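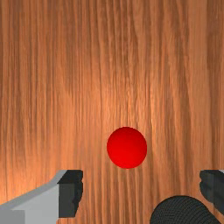
旧钢琴调它干嘛,不如拆了卖铁,上回那篇讲搬家的稿子底下,有条留言是这么写的,还说现在电钢又轻又准,邻居也不会上来敲门,花钱伺候一台老立式纯属跟自己过不去。点赞不少。

我把这条念给调律师听。她正蹲着收工具,头没抬,先笑了一声。

“拆了卖铁也行啊,铁板是挺重的。”停了一下,“但他得先找到人肯搬下楼。”

3月16日星期一,上午,Sampaio咖啡馆,还没正式开门。店里有台立式琴,晚上有人弹,白天当架子用,上面堆菜单。她来调这台,我跟着蹭了一上午,中间换了两回地方,后来又坐车去了Steltonora,所以下面的话不是一口气说完的,录音里有咖啡机、有公交报站,还有一大段琴声压着人声,听不清的我就没写。她不愿意登名字,理由是“登了又有人打电话来问我收不收琴”。她不收琴。请大家别打。

先说留言里那个“准”。

“电钢是准,出厂什么样就一直什么样。真琴从我调完出门那会儿就开始跑了,这个我每次都跟客人讲。有的人听了脸色不太好看,觉得钱白花了。”她说跑得快慢是另外一回事,一台状况正常的琴,一年下来走一点点,多数人听不出来。听得出来的时候往往是同一个音的几根弦自己先打起来了,嗡嗡的,像有人在旁边轻轻抖。

为什么会跑?我以为是弹的。弹得狠,弦就松。

“弹也算,没有你想的那么大。主要是水。”

水,就是空气里的水。音板是木头的,潮了胀,胀了往上拱,把弦撑紧,音就高。干了瘪下去,音就低。中音区最明显,低音和最高那一截动得少一些,所以一台琴过完一个季节,并不是整体高一点或低一点,各段自己走各段的,合在一起就难听。她说有人拿个手机软件,按一下中间的A,差不多是标准音,就来问她是不是可以不用调。“你按一个音有什么用呢,你又不是只弹一个音。”

八月是最糟的。南边潮,八月进屋按琴键,按下去不回来,人就慌了,以为琴坏了,其实多半是键孔里那圈呢子吸了水变厚,把销子抱住了。她的包里有一把专门的钳子,夹一夹,松开,就好了。夹一个键几秒钟的事。但她不建议客人自己上手,尤其是不要往里面喷东西。

“喷什么的都有。喷缝纫机油,喷那个除锈的,喷香水的我也碰见过。油一进去,呢子就废了,弦轴要是沾上,那个轴板也完了,以后拧上去它自己往回滑,你拿它一点办法没有。”

说到这里她有点激动,我插不上话。录音里只有我在“嗯”。

轴板是什么,得交代一下,不然后面没法写。弦的一头绕在一根钢轴上,钢轴打进一块硬木里,全靠木头把它咬住。咬得住,调好了就能待着。咬不住,上午调好下午就松。她判断一台老琴值不值得修,头一件事就是把扳手套上去感觉一下,用她的话,手里有没有“肉”。转起来涩涩的、匀匀的,有阻力,好。一下子跳过去的,紧得吱嘎响的,不太好。滑溜溜没感觉的,那就要跟客人坐下来谈了。

“谈的时候最难受。人家是奶奶留下来的琴。”

她遇到过许多这种。琴是老人留的,孩子们都不弹,谁家也没地方,但谁也开不了口说不要。于是叫调律师来,表面上是问修要多少钱,实际上想听一个外人说一句:修不了了。她现在能听出来。进门如果对方先讲琴是谁的、哪年买的、当时怎么托人,讲了半天还没打开键盘盖,她就知道今天大概不用拿扳手。

“我也不骗人。能修我就说能修,修完什么样,花多少,花完了它也卖不出这个钱。都讲清楚。你自己定。有的人听到能修反而哭了,也不知道是高兴还是为难。”

那怎么处理?真拆了卖铁?

她说送人是最常见的想法,也是最难办的。学校不缺,养老院可能要,但要先问有没有电梯、有没有人弹、以后谁出钱调。一台没人管的琴放在活动室里,半年就成了摆电视遥控器的地方。网上挂“免费送,自提”,自提两个字就把人吓跑一大半。立式琴动辄两百多公斤,楼道一拐弯,搬运的师傅开价比琴贵。

说个具体的价。她手上有一台Clulitz,老型号的立式,她自己家里那台,当年从一个要出国的人家接过来。琴是白给的。搬运加上换一套弱音呢、补几根弦、重新整一遍音,3220块上下,人工还是她自己的,没算。

“就这么一台白给的琴。”

值吗。

“我天天弹,我觉得值。你要问市价,那别问了。”

Clulitz这个牌子现在不大有人知道。她喜欢它的低音,说有点闷,但闷得舒服,像隔着一床被子说话。高音不行,薄,怎么整都薄。她接过来之后把高音那一段的弦槌扎了又扎,想让它软一点圆一点,扎过头了,又闷得没声,只好再拿砂纸磨回去。自己的琴才敢这么折腾,客人的她不干。

整音这块我原来完全不懂。我以为调律师就是拧弦。她说拧弦只管高低,声音好不好听是另一摊活,弦槌是毛毡压的,打久了前面压出一道道沟,越来越硬,声音就尖、就炸,像敲玻璃。先磨,把沟磨掉,再拿针在毡子的肩膀上扎,松一松里面。扎哪里、扎多深、扎几下,书上有图,可是每台琴的毡子都不一样。

“有的人扎得快,咚咚咚一排过去。我不行,我扎一下听一下。慢是慢,省得后悔。”

坐下来听她调的时候,我发现自己根本听不出她在听什么。她左手按两个音,右手扶着扳手,按得很重,等声音散开,扳手极小极小地动一下,再按。我问她听什么,她说听那个抖。两个音放一起,如果差一点,就会有一种一起一落的波动,差得多就抖得快,差的少就抖得慢,完全对上就不抖。但是有些音程不能让它不抖,要故意留一点,留多少是有讲究的,从低到高应该一点点变快,匀着来。

“你把一个三度调得特别干净,别的地方就倒霉。十二个音围成一圈,总有一点多余的东西没处放,你得把它摊开,每个地方都忍一点点。”

这段她讲了三遍我才跟上,她还拿了糖包在桌上比划,摆一圈,最后那包怎么也合不拢。行,我懂了,大概懂了。

中间店里来人了,开门,她停下来等。有人拉椅子她也停。她说最怕的噪音并不是大声,是冰箱。冰箱那种持续的低鸣,刚好跟某几个低音缠在一起,你以为琴在抖,其实是冰箱。在人家家里干活,她会很客气地问能不能先拔一下,干完一定记得插回去。忘过一次。那家人的饺子。她不愿意多讲。

还有鱼缸,还有吊灯。灯罩上有颗螺丝松了,某个音一响它就跟着吱吱叫,客人非说是琴的毛病,她满屋子找,找到灯上。书架上的相框也会叫,杯子也会。她去别人家有个习惯,找杂音的时候先让主人一直按那个键,她自己在屋里走,一样一样用手摸过去,摸到哪样声音停了,就是哪样。

从Sampaio出来坐363路,她没有车,工具箱拖着走。她说开车不划算,老城区停不了。车上接着聊,聊她怎么入的行。

入行是在Hundell,一家琴行,卖琴也修琴,她那时候应聘的是门店,卖琴的。站了没几个月,发现自己老往后面的车间跑。“前面要说话,后面不用。”后面的师傅不怎么教,也不赶她。先让她拆,报废的击弦机,拆成零件,再装回去,装回去能动就行。然后拆,再装。然后才给她一把扳手,让她把一台练习琴从头调一遍,调完师傅过来随手弹两下,说不行,把弦全部拧松,走了。

“我当时想打人。”

后来呢?

“后来又调了一遍。还是不行。他又给我拧松了。”

这种练法现在还有没有,她不知道。她离开Hundell之后自己跑单,头一年很难看,客人打开门看见是她,往她身后看,以为师傅在后面。现在少了。偶尔还有。碰到不放心的,她就让对方坐旁边听,随便听,随便问,问着问着多数人自己就走开了,因为调律听起来实在很烦,同一个音砸上几十下。

家里养猫的客人她喜欢。猫听到高音会走,走了就清静。老鼠不行。老鼠会在琴底下做窝,拿呢子垫,又软又暖,尿在琴键的铅块和铁销上,锈成一片。蛾子也吃毡。所以她劝人别在琴里放樟脑丸以外的“偏方”,其实连樟脑丸她也不太赞成,那味道,弹琴的孩子闻着头疼。经常弹、经常打开,虫子就少来。不弹的琴才招东西。

干燥剂呢?我家里的琴(对,我家也有一台,老婆的,她不弹我也不弹)底下塞了一包干燥剂,塞了好几年了。

“好几年?那早就吸满了,它现在是个水袋。”

回家掏出来看,真的,一包水。赶紧扔了。

她给的建议很简单,抄在这里,家里有琴的可以看看。琴别靠着外墙,别正对空调,别贴暖气,别让太阳直晒。屋里放个湿度计,便宜的就行,湿度忽高忽低比一直偏高更伤琴。琴盖上别放花瓶,水杯更别放。新琴头一年多调几次,弦还在伸。搬完家不要当天就叫人调,放一阵子,让它适应屋子。如果琴好多年没调了,第一次调完很快会跑,不是手艺问题,要隔一段再来一次,而且拉高的时候可能断弦,老弦锈了,脆。这个她会事先说,有人听,有人不听,断了还是不高兴。

断弦什么样?

“砰一下。像谁踩了个塑料瓶。脸别凑那么近。”

她手背上有一道,浅浅的,说是早年弄的,跟谁都说是猫挠的。

到Steltonora已经过了中午。这是个小音乐厅,名字听着唬人,里面不大,晚上有场室内乐,下午要试音,她得赶在前面把三角琴过一遍。从后门进,灯没全开。我在台下坐着啃面包,她不让我出声,包装纸也不行。所以这一段没有对话,只有观察。其实也没什么可观察的,一个人坐在琴边,砸同一个音。换一个,再砸。偶尔停下来,揉一下耳朵,喝口水。

音乐厅的活跟咖啡馆不一样。要求细,时间死,灯一打上来琴就热,热了又要变,所以有经验的场子会提前把灯开起来,让琴先“烤着”。今天灯开晚了,她跟舞台那边说了一声,那边说马上马上。马上了挺久。

调完了她自己弹了一小段,没名字的,就是些和弦,从低到高滚一遍。我在下面觉得好听得不行,她说还差一点,右边有个音太冒头,又把击弦机抽出来,扎了一针,推回去。再弹。我完全听不出区别。她说她也只是大概听得出来,“但是晚上那个弹琴的人手指头会知道”。

演奏的人会跟她说话吗?

“有的会。有的说这琴今天太亮,有的说太重,有的说像在棉花上走路。你得翻译。他说重,可能是真重,可能是声音暗,他以为自己没使上劲,其实键没变。那你去减重量就错了,你把声音弄亮一点,他马上说哎,轻了。”

这段我觉得是全天最有意思的,问她能不能多讲两个,她看表,说要讲也得边走边讲。然后就去吃了碗面。面吃完她才又想起一个,有人上台前十分钟说踏板有声音,她钻到琴底下,找了半天没有,最后发现是那人的鞋。新鞋,鞋底响。她没好意思说,往踏板上抹了点东西,假装修了一下,再请他试,顺便说,您要不要脱了鞋试一下对比对比。他换了双旧鞋上的台。

收费的事,犹豫了一下还是问了。家用琴调一次,她的价格在同行里算中间,不报了,报了又有人比。她说这几年单子是少的,学琴的孩子少了,有的人家孩子考完级,琴当天就合上,再也没开过。她微信里有一批这样的客人,头几年每年约,后来改成“今年先不调了,孩子忙”,再后来不回。她不催。逢年过节也不群发。

“催什么呢。人家不弹了你让人家调它干嘛。”

我说你这话跟那条留言一模一样。

她愣了下,说那不一样。他说的是琴没用,我说的是先有人弹。有人弹,破琴也可以调,调到它能到的地方就行了,整体降半个音都行,自己在家弹谁管你。没人弹,再好的琴它也就是个柜子。她又说留言的那位讲邻居敲门,这个她倒同意,楼板薄的房子晚上真别弹,琴脚底下垫东西有一点用,用处有限,最管用的还是弹之前去敲一下楼下的门,问问人家几点睡。

那电钢呢,推不推荐?推荐啊,她说,地方小,要戴耳机,就买电钢,挺好,她自己有时候半夜也弹电钢。有的老师一听学生家里是电钢就摇头,她觉得没必要,孩子先喜欢上再说。真要往下学了,再考虑换。换的时候找个懂的人陪着去看,二手的尤其要看轴板,看音板有没有裂,看里面有没有换过不配套的零件。音板有裂也不一定不能要,裂了不响杂音就还能用,很多人一听裂字就走,其实可惜。反过来,外面漆重新喷得锃亮的要多留个心眼,漆亮说明不了里面。键盘盖打开,让卖家走开一会儿,每个键慢慢按一遍,再快快按一遍。低音区多按一会儿,听它发不发“噗”,老的缠弦死了就是那种声,像拍纸箱,换一套不便宜。

有没有想过不干?

“想过啊,腰不行的时候想。”她的腰,调律师都有的毛病,侧着身子,一只胳膊架着,一架就是一两个小时。右肩比左肩高,做衣服的人量出来的。耳朵她保护得倒是很小心,不去太吵的地方,坐地铁戴耳塞。每天最多接3台,再多耳朵就麻了,听什么都觉得差不多,那时候调出来的东西她自己不敢收钱。早年逞能,一天接过5台,最后那家隔天打电话来,说怎么比没调还怪。她免费重调了。

带徒弟吗?带过,没带出来。来的人都问多久能出师,她说不准。有一个耳朵极好的,比她好,坐不住,跑去做录音了,现在混得不错,还会回来借她的音叉。音叉她有好几把,平时其实用仪器也多,老同行有看不起仪器的,她无所谓,先用仪器搭个底子,最后还是听。

“机器告诉你这根弦是多少,它不知道旁边那根弦是旧的。”

回去的时候又在车站等车,风大,录音基本废了。只记得她讲有一种琴她最喜欢调,就是学校琴房里那种,被弹得稀烂,键皮掉角,踏板松,漆磨没了,但每天从早响到晚。那种琴轴板往往还好好的,弦也不锈,一上扳手就知道有人气。调完了门外已经有学生抱着谱子等着,她工具还没收完,人家就坐下弹上了,弹的音阶,弹得又快又乱。

我问她晚上那场室内乐去不去听。不去,她说,还有一台要调,在城北,六楼,没电梯,好在她只要把自己搬上去。

车来了,她先上,工具箱卡在门那儿,后面的人帮着托了一把。

补一句:我家那台约了她下个月来。老婆问谁弹,我说先调了再说。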